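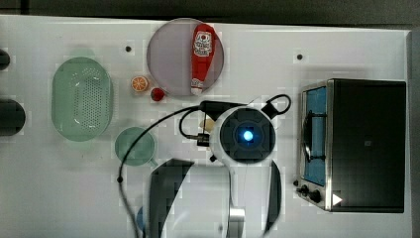

흰 작업대, 시연용 식재료와 오븐. 접시 위에는 케첩.

스태미틀리의 주방 보조 팔을 빌려 쓴 지 4주째였다. 월 임대료는 442유로. 안내서 첫 장에는 "당신의 저녁을 돌려드립니다"라고 적혀 있었고, 나는 그 문장을 볼 때마다 내 저녁을 누가 가져갔는지 생각했다.

내가 하는 일은 물건을 써 보고 글을 쓰는 것이다. 편집부에서는 따뜻하게 써 달라고 했다. 빌컴이라는 동네의 작은 집, 혼자 사는 사람, 조용히 상을 차리는 팔. 그런 그림을 원하는 모양이었다.

"상을 차려 줘."

손목의 파란 불이 켜졌다. 팔은 한참 가만히 있다가 케첩 병을 잡고 접시 위에 비스듬히 눕혔다. 그러고는 물러났다. 화면에 '완료'라는 글자가 떴다.

"케첩은 접시 옆에."

완료.

"옆에 놓으라고."

완료.

나는 고객 상담실에 전화를 걸었다. 상담원은 마테오스 요금제를 쓰느냐고 물었다. 기본 요금제라고 하자 목소리가 조금 낮아졌다.

"기본에서는 '위에'까지만 지원됩니다. '옆에'는 마테오스부터고요."

"'안에'는요?"

"그건 카베티입니다, 고객님."

카베티가 얼마냐고 묻지 않았다. 오븐은 오른쪽에 놓여 있었다. 문 너머로 철망이 보였다. 오렌지 조각도 빨간 공 같은 것도 시연 상자에 들어 있던 장난감이라, 구워 봐야 먹을 수도 없었다. 그래도 홍보 영상에서는 팔이 빵을 오븐에 넣었고, 어머니와 아이가 손뼉을 쳤다. 그 집은 카베티였던 것이다.

"체험판은 없습니까?"

"하루 4분씩 쓰실 수 있습니다."

나는 신청했다. 동의 항목이 23개였고, 열두 번째쯤부터는 읽지 않았다. 주방의 소리를 수집한다는 조항이 있었던 것 같기도 하다.

체험이 시작되자 팔이 움직였다. 전보다 부드러워 보였지만, 돈 이야기를 들은 뒤라 그렇게 보였는지도 모른다. 나는 빵을 오븐 안에 넣으라고 했다. 팔은 빵 쪽으로 내려갔고, 거의 4분을 그 위에서 망설였다. 손끝이 빵에 닿았을 때 안내음이 울렸다.

"체험이 종료되었습니다. 만족스러우셨나요?"

별 다섯 개가 이미 칠해져 있었다. 지우는 단추를 찾다가 그만두었다.

나는 찬장에서 진짜 빵을 꺼내 선 채로 먹었다. 케첩을 조금 뿌릴까 하다가, 접시 위의 병을 그대로 두었다. 그리고 편집부에 보낼 글의 첫 줄을 썼다. '기본 요금제의 케첩은 언제나 접시 위에 있다.'

답장은 밤 열한 시에 왔다. 좀 더 따뜻하게는 안 되겠느냐고.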